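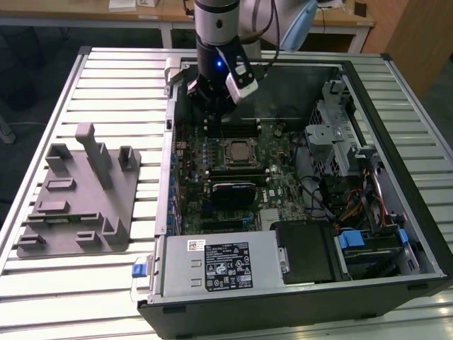 Halima Lawal asks whether the paper lanterns in section 3 can be stiffened before the cutting is done. They can, but the folds will crack. Cut and crease first, then brush on the paste.

3.2 Stiffening and hanging the lanterns

1. Mix 200 ml of cold water with the sachet of Rorkard paste powder. Leave to stand until no lumps remain.

2. Lay the cut panels face down on baking paper. Brush on one thin coat, working from the centre fold outwards.

3. Leave flat for three hours. Do not use a hairdryer – the panels will curl.

4. Refold along the creases and close the side seam with the 19 mm tape.

5. Thread the cord through both top holes and knot it inside the lantern.

Note: One sachet coats up to 290 cm of panel strip. For the large Odley pattern, mix a second sachet when the first is used up. Mixed paste does not keep overnight.

Note: Dark card shows brush marks. Test the paste on an offcut.

CAUTION: Use battery tea lights only. Do not place a lit candle in or beneath a finished lantern.

CAUTION: Do not hang lanterns across a doorway or stair.

6. Hang the lanterns in their final position and check that each one turns freely. If a lantern tilts, move the knot towards the heavier side.

For storage, see 3.4.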